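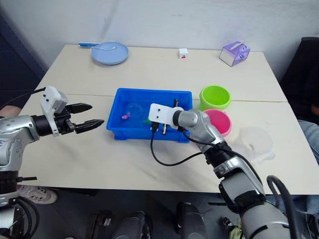
Salamatu_Usman
Posts: 1,552
Thing is with water play on a regular height table, the tray always ends up too close to the front. Kid leans on it, whole lot goes over. We do ours on the floor on a shower curtain and I would never go back.

Nnamdi Lawal (thread starter)
ok but my floor is carpet. Should have said. Also my back is done with floors lol

Anyway what I've got so far. White table, two sections joined. Blue tray in the middle, one pink fish one green fish. Lime green cup and pink cup on the right for scooping and pouring. Plate and the white spoon at the back. Tissues. She's 21 months so not looking for anything fancy, just want to know

1. how much water
2. what do you do about the seam
3. more fish or no more fish

temi_balogun
Seam is your problem, not the water. Any two piece table, water finds the join and sits in it. Then it drips out underneth an hour later when you've already put the towels away. Ask me how I know. Strip of wide clear tape along the join before you start, peel it off after.

Salamatu_Usman
Tape leaves gunk. Put a towel under the tray. Done.

temi_balogun
towel under the tray = tray slides. Tried it. Tape has never left gunk on mine, depends on the tape I guess

Fatima L.
Rubber shelf liner under the tray, the bumpy kind. Doesnt slide, you can rinse it in the tub. Cut it bigger than the tray so the drips land on it.

And for water, shallow. Shallower than you think. Fish only need enough to float. We started way too deep and it was just splashing, no scooping at all.

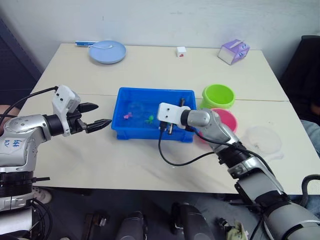

Nnamdi Lawal
Shelf liner is smart, we have a roll of it in a drawer somewhere. Going with that. Sorry temi, tape is plan B.

Went shallow too. Fish float, you can still get a clear cup in there. I like the clear one in the tray cause you can see the fish through the side of it. The colored ones I'd keep out on the table for pouring into.

Still nobody answered on the fish. More or no?

B. Mohammed
No. Two is plenty at that age. We had the big Jibrin bath set and it was a mess, she dumped all of them out first thing and walked off. Put all but two away and she stayed with it for ages. Different colors though so you can say get the pink one, get the green one.

Salamatu_Usman
Disagree, mine got bored with two in no time. But he was older, closer to 3. So maybe fair

B. Mohammed
yeah 3 is a whole different kid

Fatima L.
What are you using to scoop, the spoon? A flat spoon is hard, fish slides right off. A little strainer with a handle is way easier. Utwood used to have one in their bath stuff, not sure if they still carry it. Tea strainer from the kitchen does the same job.

temi_balogun
+1 strainer. And move the plate closer!! If the plate is where the fish goes when it's "caught" it cant be all the way at the back, she'll never reach. Right next to the tray, other side from the cups.

Also how high is the table? Ours is 27 inches and she needs the step stool, and then the stool gets wet, and then you need somthing under the stool too

Nnamdi Lawal
Havent measured. Regular table height. She'd be in the booster for this so no stool.

Good point on the plate. It's back there with the spoon on it because I wanted it out of splash range, didnt think about reach. Will swap.

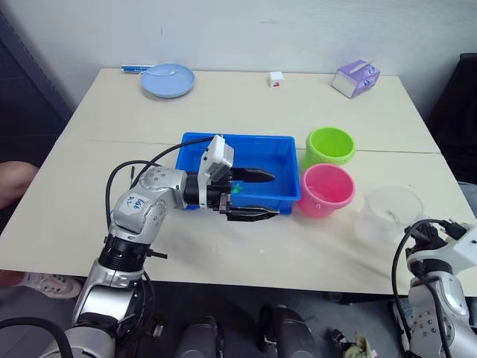
Next question then, pouring. I have the measuring cup and the two colored ones and I cant decide which she pours FROM. Measuring cup has a handle but it's clear and she kind of doesn't see it on the white table? Walks her hand right past it. Pink one is easy to spot but it's a fat grip for little hands.

Fatima L.
From the measuring cup into the pink. Put a wrap of colored tape round the handle so she can find it. Only put a little bit in at a time, you fill, she pours, repeat 70 times until you lose your mind

temi_balogun
oh so NOW tape is ok

Fatima L.
lol. on the handle yes

Salamatu_Usman
Still say floor. Carpet dries.

B. Mohammed
Carpet does not dry Salamatu. Carpet smells till December.

Nnamdi Lawal
Ok trying it this weekend with liner, two fish, tea strainer, plate moved up. Anyone know if food coloring in the water stains these blue trays or is that only the white ones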